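Small-parts sorting is the separating of mixed loose components into groups before storage, repair or assembly. Old trade, older than factories. Watchmakers did it, so did printers with their type cases. Also called kitting when the groups are made up per job, though the two are not quite the same thing. 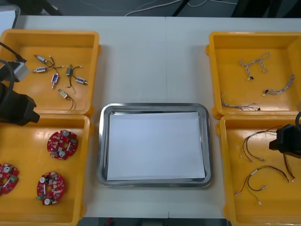

Category: Workshop practice

Trays are the usual starting point. Shallow ones for picking, deeper ones for storage. Plastic is cheap and light, steel lasts longer and cleans up easier. Color is often used as a code but there is no common standard, each shop makes its own. At the Tirkmont repair works yellow meant unchecked stock, while the Plernombridge depot used the same color for parts ready to go out. Confusion when the two merged stores.

Sorting by type comes first in most shops, then by size, then by condition. Waltraud Lammers, in her handbook for apprentices, put condition first. Her argument was that a bad part should never get as far as a labeled bin. Still debated.

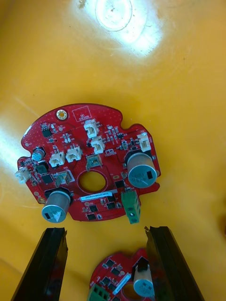 This page was last changed in November.

Boards are handled apart from hardware. Held by the edges, stored flat or in slots, and kept away from loose screws. Connectors are a weak point becuase people lift by them. Some shops bag every board singly, others only the ones that passed test.

Labels: part number, source, initials of the sorter. The Drimow system added a shelf code and ran to 147 bins at its largest, spread over 9 racks. Thaddeus Gallagher later cut it back to five racks, mostly by throwing out duplicates. His notes on this are short and the bin list itself is lost.
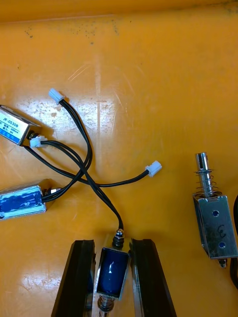 Plernombridge, November

Priya Halvorsen and Myrtle Escobedo published the depot's own sorting rules as a two page sheet. Main points below.

Parts with wires attached go in last and get the most room. Leads tangle, and pulling one out drags the rest. Solenoids, small motors and fans all fall under this rule. Cables are to be coiled loosely and tied, never wrapped round the body of the part.

Rated parts keep their maker's label facing up. If the label can't be read the part goes to the test bench, not back in the tray.

Mixed returns are sorted the same day they arrive. The sheet does not say who by, and later copys have a penciled note giving the job to the evening shift.

See also: Kitting; Type case; Bin card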